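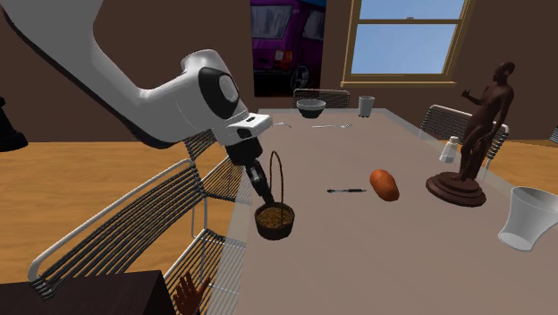
October, trial notes on the Naltow simulation package, second entry

Picked this up again after lunch with a large coffee and a bit more patience than I had in the morning. For anyone joining late, Branwood has us on the evaluation license for Naltow until the end of the month, and I promised Hiếu La I'd write down what it's like to live with, so this will ramble a little.

Setup first. The installer is lovely, one file and no hunting for missing libraries (after Metasness I could have wept with joy). The scene library comes to 565 household objects, and you can drop them on a table by hand or let the scatter tool do it for you. I used the dining room with the single white arm and the black gripper, and let the tool pick the clutter. It has a sense of humor! A sweet potato next to a pen, a statue at the side of the table, and a little basket with a tall thin handle, which is what I chose for the grasping runs.

I'm fond of that basket already. The handle stands right up in the way of the fingers, so it's a nice honest test of whether the planner knows what it's doing. I ran 138 attempts with the approach on the rim, left of the handle, and 7 of them ended with a finger snagged on the arch. The rest were clean lifts. Then I moved the approach to the handle itself and things got worse, with the basket swinging so much that I stopped after 40 and saved the logs. I suspect the friction default is too low, but I haven't touched it yet.

Small grumbles: the scatter tool doesn't remember its seed unless you tick a box two menus down, so I lost one layout I really liked. Glassware is see-through, which is pretty, but I want to know what it does to the depth channel before we lean on it for the Cisternas job.

Support wrote back within the hour about the license server, very kindly, and even sent a corrected config.

Still to do: friction sweep on the handle, the same runs with the heavier gripper, and ask Branwood what the seats cost after the first year. Hiếu, the logs are in the shared folder under "basket", rim and handle kept separate.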